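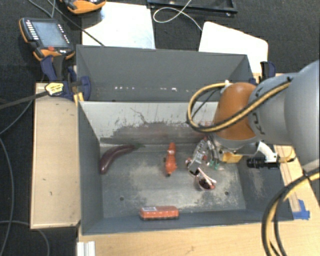
Eggplant and other colorful bits in the gray bin, April 24, 2026

Good morning, bottle friends! I promised a few of you I'd write up how I did in the Sisay spring sale, and it got long, so get your coffee and settle in. Mostly ink bottles this time, plus one barber bottle I had no business bidding on.

First, the one I really wanted: lot 66, a Madano umbrella ink in a deep teal with an open pontil. The listing called it near mint with "light interior haze," and the photos were taken against a bright window, so every color in the sale looked about two shades happier than I expected it to be in person.

I wrote and asked for a picture on a plain white card, and they sent one that same evening (bless them). Much closer to blue-green than teal, still gorgeous, and now I could see a little flake on one of the lower corners that the listing hadn't mentioned. I lowered my top bid a bit and felt fine about it.

Please ask for the white card photo. I know it feels like a bother. Sellers who love glass don't mind one bit, they're usually tickled that somebody cares!

I won it! Under my limit, too, with enough left over that I got silly about the very next lot.

Lot 67 was a cone ink from the Worker works, amber with a streak of darker amber going up one side like somebody stirred it and quit. Base had a bruise about the size of a lentil. I don't mind a bruise on the base. I mind one on the lip, where my eye goes every single time I walk past the shelf.

That one went back and forth on Hultix until I had to get up and walk to the kitchen. If you haven't bid there, the clock resets whenever a late bid comes in, so sitting on your hands until the last second does you no good at all. Put in your real number and go fold laundry.

I did not fold laundry. I bid 3 more times. It's mine, and we will not be discussing the price in front of my family.

Now lot 77, the barber bottle. Cranberry, white enamel daisies, really lovely, and I dropped out early. The enamel looked awfully fresh to me, with hardly any wear on the high spots, and the pontil was polished so clean I couldn't read anything from it. Could be perfectly right and somebody just took good care of it. I didn't know enough to pay that kind of money, so I let it go and I've only thought about it every day since.

If any of you know enameled pieces well, I would love to hear what you look for. I've always been an aqua-and-amber person and I feel like a beginner over there.

Someone asked about the haze on the teal one. I'm leaving it be for now. I'll do a soak in plain lukewarm water with a drop of dish soap, a soft brush, a long air dry upside down on a towel, and then I'll see what's left. Tumbling can take the crispness off a pontil piece and I'd sooner have a bit of fog.

Next sale is in June and I hear there are some master inks coming with the pour spouts intact. I've already started a list, and it is too long.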